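Grerine Town Ladies: pre-season friendly thread

Forum > Women's Football > Match Talk

northbank_nell
Posted Tue 9 April
Well I've just got in and I'm still buzzing. 2–1 against Batora and we deserved every bit of it! I know it's only a friendly, I know they rested their keeper, but the way we moved the ball in the second half was the best I've seen from this side in ages. Attendance was given as 352, and for a cold night with no programme and one tea hatch open I think that's brilliant.
Winner came in the 86th minute. Corner swung in from the left, their number five got half a head on it, and Polák hit it first time from the edge of the box — in off the post. I spilt most of a Bovril down my coat.

tworeds
Great night. I'd been dreading it after the Baris game, where we couldn't string two passes together. Whoever decided to go with three at the back deserves a pint. The wing backs had so much room.

OldMillEnd
Glad you all enjoyed it but I'm going to be the grump. First half we were all over the place. Batora hit the bar, had one cleared off the line and went in only one up. A proper league side would have had three. And I don't see how the back three works against anyone who plays with a big target up front.

northbank_nell
They hit the bar from a free kick, you can't blame the formation for that! I'll give you the one off the line, that was a mess. But after the break they had one shot, and that went into the allotments.

OldMillEnd
Two shots. The keeper tipped one round the post just after our equaliser.

northbank_nell
OK two. Lovely save as well, I forgot that.

cornerflag_kit
I was behind that goal and it was a better save than it looked from the side. She went late and still got fingers to it. For me she was player of the match ahead of Polák, and I say that as somebody who shouted for Polák to start all last season.
Question for the regulars: are we doing the coach to the cup tie? There was talk of one last month and then it went quiet.

tworeds
Coach is on as far as I know, 4 seats left when I asked at half time. Leaves from the Grerine end car park, usual spot by the recycling bins. Bring cash.

seventhreeohko
Didn't make it last night (late shift) so thank you for the write-up Nell, almost felt like I was there. Is the equaliser on video anywhere? My sister says it was a team goal from our own box and I refuse to believe it without evidence.

cornerflag_kit
It was! Keeper rolled it out, six or seven passes, one lovely dummy in the centre circle and a tap in at the far post. Somebody near me was filming so fingers crossed it turns up.

OldMillEnd
I will admit that was a very good goal.

tworeds
Screenshotting this.

northbank_nell
Right, before I forget, green. 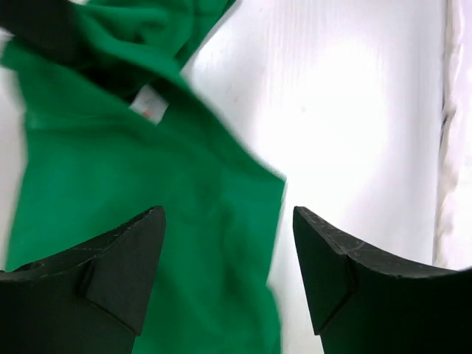
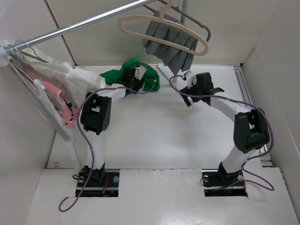
Now, the new away kit. I love it, I really do. You could pick out our runners from the far side without your glasses on, and it looked smashing under the lights. Pre-orders at the club shop have gone past 300 already and I'm told the small sizes are going quickest, so get in if you want one for the kids.

seventhreeohko
Ordered mine on Sunday. Never been so excited about a shirt I haven't seen in daylight.

OldMillEnd
Too bright. The old navy one was smart and it went with everything. And it clashes with half the teams in our division, so we'll be borrowing bibs by autumn.

cornerflag_kit
Only two of them play in green, and one of those has a white change strip. We'll be fine. Still not sure about the collar though.

northbank_nell
The collar is the best bit!! Anyway, Saturday, who's in? Kick-off is 2 not 3, they've moved it for the under-16s final afterwards. I'll be on the north bank by half one with the big flag if somebody can take the other end of it.

tworeds
I'll take the other end. Last time my arms ached until Tuesday but go on then.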